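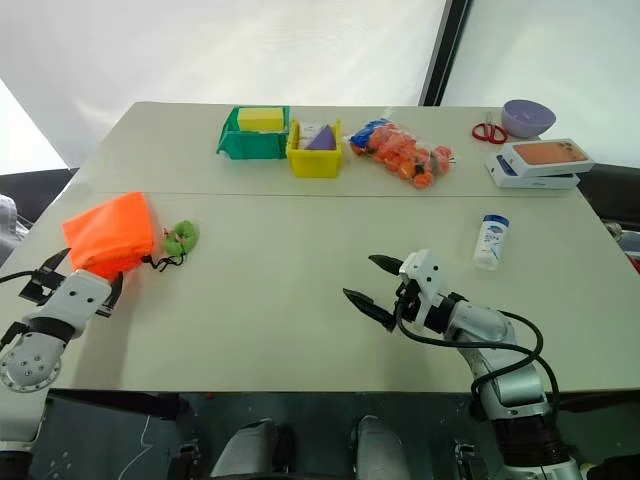
Pranham fabric drawstring bag, orange

25 September 2023

Bought in January as a replacement for zip pouches, to carry small parts between the shelf bins and the worktable. It has been opened and closed over 550 times since then.

The body is a plain fabric square with a black cord through the top hem. It wrinkles when empty and will not stand up unaided, so loading is easier with the bag flat on the table and the mouth pulled wide. The listing gives an empty weight of 80 grams. I filled mine to 8 times that for a week and the side seams held.

The cord is the weak point. It is longer than the bag needs and trails across the table when slack - I have dragged small pieces off the edge with it twice. A cord lock would fix this, and Pranham does not include one. The Jeminitz bag has a lock but a narrower mouth.

Color is useful. Orange shows up well on a pale tabletop and does not get confused with my green and yellow bins.

Recommended for light parts. For anything sharp, use a rigid bin.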